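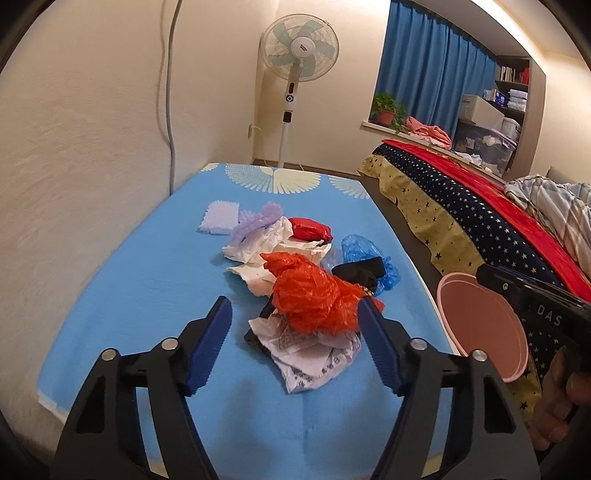 *The bed and the pile, gripper open over the white patterned cloth.*

December 10, 2021

31 clean demonstrations today out of 119 attempts, which as a ratio would get me fired from any job except this one. The task sheet from Jalance says "sort household items on a soft surface." I read that in October and thought, fine, I have a bed.

What I've learned about plastic bags could fill a drawer. The orange-red one springs back up after I let go, so every time I think the episode is over, it does one more slow shrug and I have to wait for it to finish. The white one is worse. I close the fingers, lift, and come away with a corner the size of a postage stamp while the rest stays put. The cloth with the gray designs is the only thing on the bed that behaves itself, and I've started saving it for when my mood needs help.

My wrist hurts. The rule is slow and even, no jerking, no second grabs, because whatever I do the arm in Sandmont will learn to do. I think about this more than I should. Somewhere down the line a machine will hesitate over a bag with my exact hesitation. Possibly it will sigh.

Tried twenty with the left hand after lunch to rest the right. Kept none of them.

Grumadeo (the upload program, named by someone who was never going to have to say it aloud) froze at about 20 percent, then announced it was done. I checked and it was lying. Started it again, made tea, and lay down on the other bed under the stars, the duvet ones. Fell asleep. Woke up with the tool still on my stomach like a cat.

Âu is the next task set and it's all folding. They want it by January. I can't fold a fitted sheet with ten fingers, so I look forward to teaching it with two.

Tomorrow: charge everything, re-do the red thing, buy wrist tape. And put the bags somewhere else tonight so I can change that blue sheet.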